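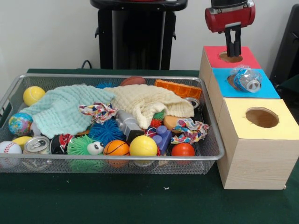
2019-02-11

The lead result from my kitchen tap came back at 4 parts per billion on the first draw. After a flush it dropped below the lab's reporting limit. That points to the fixtures or the service line as the source, with the main an unlikely one.

The sample was a one-liter bottle, filled after the water had been standing in the pipes overnight. I took the aerator off first, which was a mistake. Particles collect behind the screen, and removing it can give a lower number than what comes out on a normal morning. I will repeat the test with it in place.
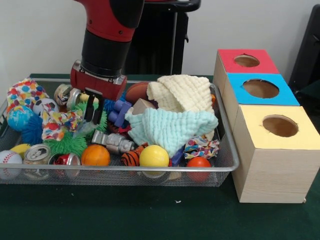 Hardness was 200 milligrams per liter as calcium carbonate. Total dissolved solids were 291. Neither is a health concern, but both explain the scale in the kettle. The Triltell pitcher filter I have been using is sold for chlorine taste only. Its data sheet makes no claim for lead, so I have stopped counting it as protection.

The utility's records list my service line as "material unknown." I scratched the pipe at the meter with a key and it showed a copper color. This covers the indoor side only. The section under the street could be something else.
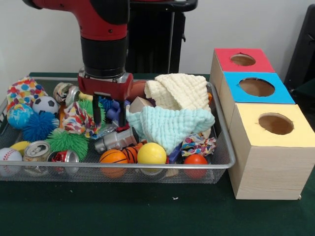
Ileana Surdu wrote in to say that one first-draw liter can miss the service line completely, and that I should fill several bottles in a row and have each one tested on its own. I have ordered six for the repeat.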